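How I wash hand-knits without wrecking them

I felted my favourite jumper in June by chucking it in with the towels, so I've become a bit fussy about this (ask my sister, she got the full lecture). It's an easy job though, and you can do it in the laundry sink while the kettle boils.

First up, find the ball band if you've still got it. If it says superwash you can relax a little. If it's long gone, treat the yarn as plain wool and keep the water cool.

Fill the sink, add a capful of wool wash and swish it through before anything goes in. I use Hilance, the unscented one, but any gentle wash will do. Push the knit under with flat hands and walk away for 18 minutes. No rubbing! Bright stripes are the ones I worry about, so I press a damp white hanky on the darkest colour first and check for dye.

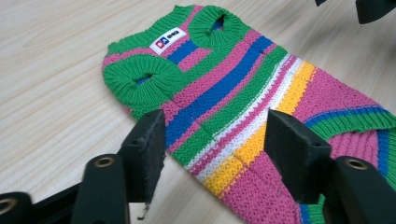
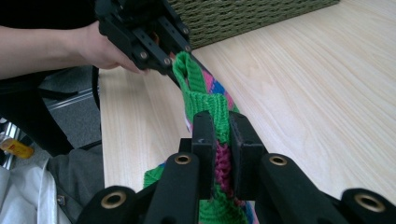
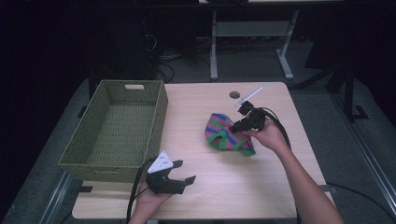
Let the water out with your hand holding the knit back from the plughole, then scoop the whole lot up from underneath. Wet wool is heavy and it stretches if you lift it by one end. Squeeze, don't wring. Lay it on an old towel, roll it up like a Swiss roll and kneel on it – my favourite part.

Then flat on a rack in the shade, patted back to size. I turn mine over at bedtime and it's usually dry by the next arvo, though ribbing takes longer. Cotton yarn is slower again, so start early in the day if that's what you've got.

Valentyna Koval, who taught me to knit, pops a splash of white vinegar in her last rinse. I've tried it a couple of times and couldn't tell the difference, but her cardigans look better than mine.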